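Dastinura掲示板 > 暮らし > 衣類の手入れ
青いTシャツを色あせさせずに着続けたい人のスレ

aokusa_mame
2025年5月20日
半袖の季節が来ますね!去年の服を引っぱり出していて、青って本当にいい色だなあと一人で盛り上がってしまい、勢いでスレを立てました。
紺、水色、藤色っぽい青、グレーがかった青、とにかく青系の綿Tシャツが好きで、買うのも着るのもそればっかりです。ただ、青は肩と襟ぐりから先にやられる気がします。日に当たった肩だけ赤茶っぽくなるやつ、あれが悲しい。
うちの今のやり方は、裏返してネット、水で洗って日陰干し。洗剤はJekellの液体です。みなさんの手入れを教えてください。洗剤でも干し方でもしまい方でも何でも!

shimanuki_6
待ってましたこのスレ。
裏返しと水洗いは同じです。付け加えるなら詰め込みすぎないこと。うちの洗濯機は小さいので、Tシャツだけで回すと決めてからスレて白っぽくなるのが目に見えて減りました。デニムと一緒に回していたころは、紺の表面に白い筋がよく出ていたんですよ。犯人はたぶんボタンとファスナー。

tsurushi_ha
日陰干しまではみんなやってると思うので、しまい方の話をしたいです。
自分は断然ハンガー派。たたむと折り目のところだけ色が抜けて、開いたときに十字の線が出ませんか?とくに窓に近い棚に積んでる人。Skiltardの肩が丸いハンガーに替えてから、折り目の線とも肩のぽこっとした跡とも縁が切れました。クローゼットを開けたとき、青が濃い順に並んでるのが最高に気持ちいいです。

hikidashi_no_oku
>>tsurushi_ha
そこは反対です。吊るすと丈が伸びます。厚手のTシャツほど自分の重さで伸びる。
Pellegriniの213グラム生地のやつを、夏の間ずっと吊るしっぱなしにしたことがあるんですが、身丈65センチだったはずが、8月の終わりには裾が波打っていました。引き出しに入れてしまえば光も当たらないし、折り目の色抜けなんて起きませんよ。窓辺に積むから抜けるのでは。

tsurushi_ha
>>hikidashi_no_oku
うーん、伸びたのは吊るしたせいというより、濡れたまま普通のハンガーで干したからじゃないですか。水を吸った厚手をそのまま掛けたら何だって伸びます。乾いたのを掛けるだけなら、うちのは平気です。

hikidashi_no_oku
濡れてるときは竿に二つ折りで掛けてますよ。そこは一応ちゃんとやってます……。

aokusa_mame
おお、さっそく議論になってる、うれしい!
私は両方使っていて、薄手は吊るし、厚手はたたみです。たたむときはベッドの上とか、広くて平らなところに一回ばさっと広げて、手のひらで縫い目を引いてからたたむのが好きです。裾の縫い目がねじれたまましまうと、次に着るとき脇線が前に回ってきてすごく気になるので。
淡い色の上に青い布があるのも、それだけで好きです。セージグリーンと青の組み合わせなんて、ずっと見ていられる。

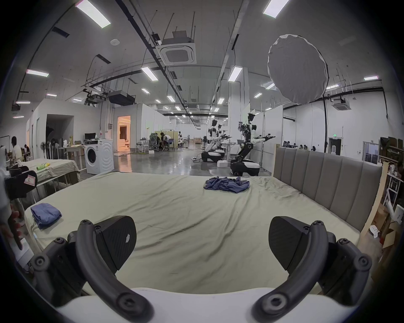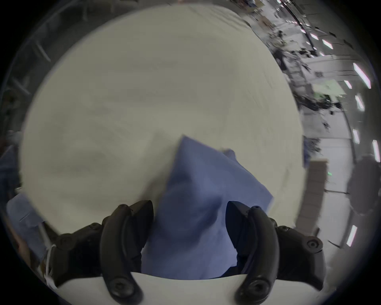
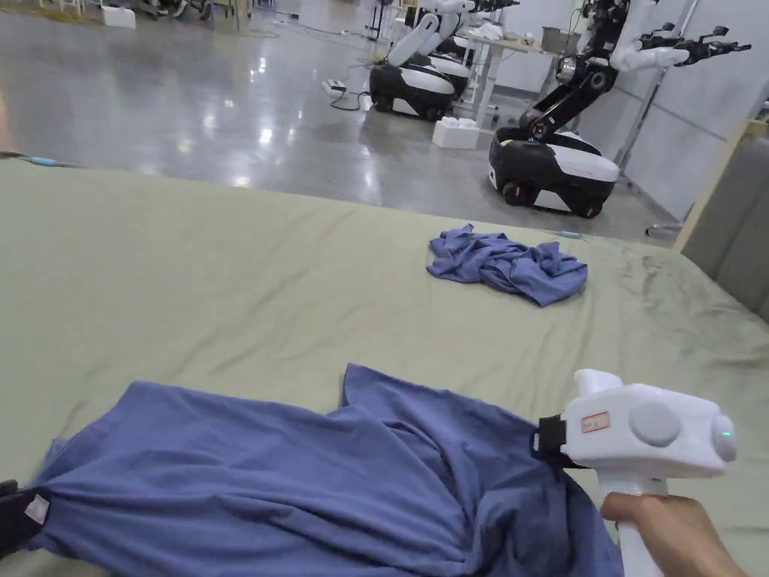 で、脇線の話に戻ると、ねじれやすい服とねじれない服の違いがいまだに分かりません。同じ店で同じ日に買った色違いなのに、片方だけ回ってくるんですよ。丸胴だからでしょうか。脇に縫い目のあるほうがむしろ回る気もしていて、詳しい方いませんか。

nuno_no_mimi
生地の仕事を少ししていたので横から失礼します。
ねじれは糸の撚りの向きと、編むときの癖が主な理由です。天竺(Tシャツによくある編み)は斜行といって、洗うと編み目が斜めに傾きやすい。脇に縫い目がある服だと、それが縫い目のずれとして見えてしまいます。丸胴も中では同じように傾いているんですが、目印の線がないので気づきにくいんですね。
色違いで差が出るのは、染める工程や仕上げの違いがあるので不思議ではないです。濡れているうちに裾と脇を軽く引いて、まっすぐにしてから干すとだいぶましになりますよ。乾いてからだとなかなか戻りません。

aokusa_mame
>>nuno_no_mimi
すごい!!長年の謎が!乾いてから一生懸命引っぱってました……。次の洗濯が楽しみになってきた。

shimanuki_6
斜行って名前があったのか。電車の中で声が出そうになりました。

mizuiro_kakari
便乗で質問です。柔軟剤ってどうしてますか?
私は青の服には使わないことにしています。ふわっとはするんですけど、紺がなんとなく曇って見える気がして。気のせいかもしれません。

tsurushi_ha
使ってます。むしろ柔軟剤を入れたほうが毛羽立ちが減って、濃い色がきれいに見える派です。入れすぎたときだけ、タオルの吸いが悪くなって後悔します。

mizuiro_kakari
>>tsurushi_ha
えっ逆なんですね。毛羽立ちかあ。今度、片方だけ入れて比べてみようかな。同じ紺を色ちがいのつもりで間違えて買ったことがあって、ちょうど揃いであるんです(間違えてよかった)。

hikidashi_no_oku
毛羽で白っぽく見えてるだけのケースは多いと思います。自分は「あせた」と思って部屋着に落とした紺を、ふと思い立って毛玉取り器でなでたら、外に着ていける色に戻りました。染料が抜けたのか毛羽なのか、明るいところで斜めから見ると割と分かります。

yoake_blue
はじめまして、藍染めのTシャツを着ている者です。
藍はまた話が別で、あせていくのも込みで楽しんでいます。最初は黒に近い紺で、それがだんだん晴れた朝みたいな青になっていくんですよ。洗濯記録をつけていて、100回を超えたあたりの色が今のところ一番好きです。最初のうちは色移りするので必ず単独、それと汗をかいた日は帰ったらすぐ水でゆすぐ。脇だけ黄ばむのを防げます。

aokusa_mame
>>yoake_blue
晴れた朝みたいな青、着たい……。記録つけてるのがまた素敵です。ノートですか?

yoake_blue
手帳の隅に正の字です。とても人に見せられる字ではないです。

shimanuki_6
自分は「あせていくのが楽しい」の境地にはまだ行けないなあ。買った日の色のままでいてほしい。
ところで酢を入れると色止めになるって話、あれは効くんでしょうか。親がずっとやっていて、台所の酢の減りが早い家でした。

nuno_no_mimi
>>shimanuki_6
市販の綿のTシャツなら、家で酢や塩を入れても色止めとしてはあまり期待しないほうがいいと思います。染料の種類によりますし、工場でもう処理されているので。それより洗剤の表示を見て、蛍光増白剤と漂白剤が入っていないものを選ぶほうが、淡い青には効きます。水色が妙に白っぽい水色に転ぶのは、増白剤のことがあります。

shimanuki_6
ありがとうございます、親に言うかどうか悩みます。

mizuiro_kakari
増白剤!今うちの洗剤の裏を見てきました。入ってました。明日さっそく別のを買ってきます。

tsurushi_ha
>>hikidashi_no_oku
さっきの丈の話ですが、気になって自分の厚手を測ってみたら、買ったときのメモより少し長かったです。ちょっとだけ。薄手は変わらず。なので厚手に関しては認めます。薄手はこのまま吊るします!

hikidashi_no_oku
>>tsurushi_ha
わざわざ測ってくれたんですか。こっちも薄手は試したことがなかったので、夏に一枚吊るしてみます。Skiltardのハンガーって高いですか?

tsurushi_ha
一本ほぼ300円でした。まとめ売りのほうが少し安いです。肩が丸くて、首のところが細いやつがおすすめ。襟を広げずに裾から入れてくださいね、上から突っ込むと襟が伸びます。

aokusa_mame
襟ぐりの話も出てきた!そこもぜひやりたいです。襟だけよれて、でも色はまだきれいな子が何枚もあって、手放せないんですよ。ゆでるみたいにお湯につけると縮んで戻ると聞いたことがあるんですが、青でやると色が出そうで怖くて。試した方いますか?

yoake_blue
藍では絶対にやりません(笑)
普通の紺なら、襟だけ湿らせてスチームを浮かせて当てたことがあります。少し詰まりました。次に洗うまでの間ですけど。

nuno_no_mimi
リブの襟なら、濡れているうちに指で横幅を寄せて、平干しするのが無難です。スチームも当てすぎなければ大丈夫。お湯につけるのは濃い色だと色が出ることがあるので、やるなら裾の裏で試してからにしてください。

aokusa_mame
裾の裏で試す、了解です!週末に一番よれてる紺でやってみて、また書きに来ます。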